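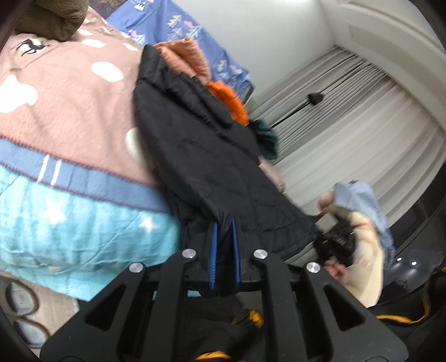

4.2 Where outer garments are kept

Figure 3. Bulky garments beside a bed. A black jacket lies across a row of pieces in salmon, orange and green; bedding with white spots and stars is to the left.

Most of the homes we visited had no closet by the front door. Coats came in with the person wearing them and ended up wherever there was a free hook, rail or flat surface, and in small homes this was often the bedroom. Figure 3 shows garments and bedding side by side in this way. The black jacket is thick along its top edge and creased over the rest, and the pieces behind it are close enough together that one is partly hidden. On the bed side, a pink blanket and a turquoise plush one take up the remaining space.

We coded each bedroom for the kinds of textile present and for the distance between them. Following Oda's earlier work on shared closets, we used the word "crowding" for any place where two or more bulky items touched each other when nothing was being worn or slept under. Bulky items were jackets, padded vests, snow pants, comforters and plush blankets. Shirts, sheets and other thin textiles were left out, as they fold flat and were almost never mentioned by residents as a storage problem.

Crowding was found in 15 of the bedrooms in the Zamemville set and in 6 of those in the Musten set. The two sets differ in climate and in the age of the buildings. Musten homes are older and have deep wall cupboards, usually on the colder side of the room, and residents put winter coats there as a matter of habit. The Zamemville apartments were built with one narrow closet per bedroom. Residents there described the closet as full by the first cold week, after which coats were hung outside it or laid on top of one another.

4.3 Jackets as the hardest item to place

When asked which single item was hardest to put away, residents named jackets more often than bedding. Several reasons came up. A jacket is used every day for part of the year, so people want it within reach. It does not fold well, and a folded padded jacket opens up again once it is set down. It also changes the space around it: a rail that holds ten shirts may hold two padded jackets. One resident in Zamemville said that she stopped using hangers in January and went back to them in spring, when there was room to slide them along.

Color mattered more than we had expected. Families with several padded jackets in one place said they found the right one by color, often from a sleeve or a bit of the hem. Bright pieces such as orange or salmon were easy to pick out of a packed row. Black and dark green ones were pulled out by mistake, put back in a hurry, and in some homes left on the bed until evening. We did not ask about color in the first round of interviews and added the question for the second, so the Musten answers on this point are thin.

4.4 Bedding and the edge of the bed

The edge of the bed was the most common place for a coat that had no hook. Residents did not call this storage. They said the coat was "just there" or "on its way." In the diaries, however, coats stayed on or against the bed for long periods, and a number of entries list the same coat in the same place on both the morning and the evening check.

Plush blankets add to the problem. They are thick, they are rarely put away during the day, and they are often wider than the mattress, so that they hang over the side and cover whatever drawers are underneath. In homes that had the Ilau under-bed drawer, residents reported opening it less often in winter. Two of them had moved its contents to another room. The Jitpraphai households, which we visited only once, rolled their thick blankets each morning and stacked them against the wall, and none reported coats on the bed.

We tested one simple change. Each household in the Zamemville set was offered a short rail with 100 centimeters of hanging width, fixed to the wall at shoulder height and away from the bed. Participants chose the wall. The rail was meant for padded garments only, and we asked that the closet be left as it was. Results from the second set of diaries are given in Section 5, together with the answers to the follow-up questions on blankets.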